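How to clean and refill small plastic boxes with a lid

In our flat we keep many small things in small boxes: buttons, cotton buds, tea bags, paper clips, rubber bands. After some months the boxes become sticky and the lids do not close well any more. I clean all of them two times in a year, in May and again before winter, and I would like to share how I do it. It is not difficult, but the order of the steps is important.

What you need

A bowl with warm water, 3 litres is enough
Washing-up liquid
A soft sponge and an old toothbrush
Two dry cotton cloths
White vinegar, 200 ml
A free table with good light

I use the washing-up liquid from Flikeo because it has almost no smell, but any mild one is fine. Please do not take a scouring powder. It makes fine scratches on shiny plastic, and in the scratches the dirt stays even better than before.

Step 1. Empty the boxes

Take one box at a time. Put the contents on a plate and lay the lid next to it. In the beginning I opened all boxes together, and then I spent the evening with finding which lid belongs to which box. Lids that look the same are often different by one millimetre.

If a lid is stuck, do not pull it with a knife. Hold the box under warm running water for 30 seconds, dry your hands and try again. Usually it opens with a small turn.

Step 2. Wash

Put four or five drops of washing-up liquid in the bowl. Wash first the clear parts and then the coloured or white parts, so the water is still clean for those where you see every mark. The sponge goes over the flat sides, the toothbrush goes in the corners and along the edge where the lid sits. This edge is the place where most of the dirt collects – also in boxes which look clean from outside.

Labels are a different story. The paper ones from Jaunzems come off in one piece after they have been in the water for ten minutes. Others leave glue behind. Rub the glue with a drop of cooking oil, wait a little, and wash again with washing-up liquid.

Step 3. Vinegar against the white veil

Where the water is hard, as it is here in Tevport, a thin white veil stays on clear plastic. Mix the vinegar with the same amount of water, wipe the inside with it and leave it for five minutes. After that rinse with plain water. For boxes in which you keep food, rinse two times.

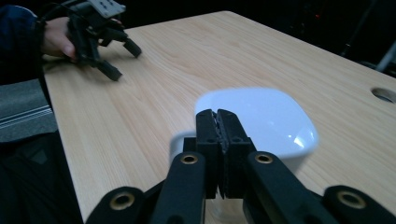
Do not use hot vinegar. I tried it once with a box from the Drollus series and the bottom lost its shape, so it never stood straight again. Lukewarm is the maximum.

Step 4. Dry

Shake off the drops and wipe with the first cloth, then polish with the second one. Glossy surfaces show fingerprints very quickly, therefore I hold them by the side or with the cloth. Then leave box and lid apart, with the open side down, for minimum two hours. If you close the box too early, the moisture stays inside and paper things like tea bags take a bad smell.

A wooden table should be wiped dry between the boxes. Small pools under a box leave pale rings in the wood, and these are much harder to remove than glue.

Step 5. Fill again

Before you put the things back, look at them once. Dry pens, buttons from a coat which you do not have any more, tea older than two years – all of this can go. Fill the box only until a finger's width under the lid. When it is too full, the lid presses on the contents and opens by itself in the drawer.

I write the new label on the side and not on the top, because in my drawer the boxes stand one on another. If yours stand in one layer, the top is of course better.

The lids with a rubber ring need one more thing: take the ring out with your fingers, wash it separately and put it back only when it is fully dry.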